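Search this site
Search

Meetings and Minutes: Handout for Week 2
Office Practice, evening section
Instructor: Sayaka Fujimoto

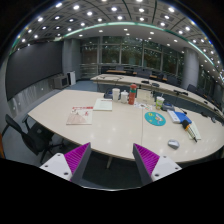 Welcome back, everyone, and thank you for the lively discussion last time. I went home with a full page of your questions (some of which I'm still chewing on!), and I have tried to work as many of them as I could into these notes. If yours isn't in here, please bring it up again in class, or catch me at the break.

Last week we talked about whether a meeting needs to happen at all. Tonight we assume it does, and we look at the piece of paper that comes out the other end: the minutes. I have a soft spot for minutes. My first real job was typing them up for a small paper goods company called Somach, and I learned more about how that business ran from those pages than from anything my manager sat me down to explain.

What minutes are for

Minutes are a record of what a group decided and who agreed to do what. Some offices want a good deal more than that, and you will need to find out what yours expects, but decisions and tasks are the heart of it. A person who missed the meeting should be able to read them over a cup of coffee and know what has changed.

They are read by three sorts of people, and it helps to picture them while you write. There are the people who were in the room, who mostly want to find their own names. There are the people who weren't, who want the decisions. And then there is somebody years from now, going through a binder and trying to work out why the company signed a lease or dropped a supplier. That last reader can't ask you anything, so spell out names the first time you use them, and don't lean on "the usual arrangement" or "the problem we had in November."

Before the meeting

Get the agenda and type its headings into a blank page in order. This takes hardly any time, and it means you walk in with the skeleton already built. Copy over any tasks left open in the last set of minutes, too. Write down the names of the people you expect, and leave space beside each one so you can mark who came, who sent regrets, and who slipped in late.

If you don't know everyone, draw a little map of the table and fill in names as people introduce themselves. I still do this! Mayu Sugawara, who taught this course before me and very kindly left me her old folders, used to put initials on her map and then use the same initials all through her notes. It's a lovely habit and I recommend it, although do watch out when two people share a set.

During the meeting

Please don't try to write down everything. You will fall behind, and then you'll miss the very sentence that mattered. Listen for the turn in the conversation, when people stop trading opinions and someone says "so we'll go with the second one, then." Write that down as close to word for word as you can manage, along with the name of whoever is going to carry it out and the date it's due.

If you didn't catch it, ask. I know this feels dreadful the first few times. "Could I just check what we decided there?" is a perfectly good thing to say out loud, and quite often you'll find that two people at the table had different ideas about it.

A worked sample

Suppose the talk goes like this. One person thinks the Cirnenari order ought to be moved to a new printer. Another worries about the price. They go back and forth over a quote from Shimada, there's a side story about a delivery that went to the wrong building, and finally the chair says to go ahead, provided the total stays at $345 or under.

A first draft from a nervous note taker might read:

"There was a long discussion about the printer and several people had concerns about cost. Shimada was mentioned. It was felt that it would probably be all right."

Compare it with this one:

"Cirnenari order: agreed to move to Shimada, provided the total is $345 or less. M. Sugawara to confirm the price in writing before the next meeting."

It's shorter, and you could act on it. Notice that the delivery story is gone, and so is the worry, because the price limit already carries it. If someone had asked for their objection to be recorded, then of course it would go in, with the name.

A word about tone

Keep it plain and keep it kind. Write "the group did not agree" and leave out who raised their voice. Use the past tense all the way through. Avoid "it was felt," which I'm afraid is my pet peeve, and you'll see it circled on your papers.

Afterward

Write your minutes up the same day if you possibly can, while your scribbles still make sense to you. Send the draft to the chair first, make any corrections, and then send it to everybody else.

For next time

Read pages 35 to 41 in the course packet, and then do the exercise on page 73, the one with the Vatel staff meeting. Turn the conversation into minutes of no more than one page. Bring two printed copies, one for me and one to swap with a neighbor. The door is open from 6:30 if you'd like to come early and go over your draft with me.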